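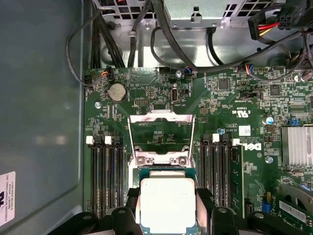

*The processor over its open socket, June.*

Evening. I finished the third episode of Drinier and I am still thinking about the lighthouse. The new trailer for season two came out this morning, only one minute long, and I watched it 3 times before breakfast. Hendora is back! I was sure she had drowned.

The forum already has 347 comments. Most people think the man in the gray coat is Brusero, but his walk is different, much slower. I wrote this and got one answer, a rude one.

The poster I like less. Too much blue, and the title is very small. They will print 1000 of them for the fans and I will order one anyway - I know myself.

Tomorrow I want to see episode four with the original sound. My English is good enough now, I think, except for the captain.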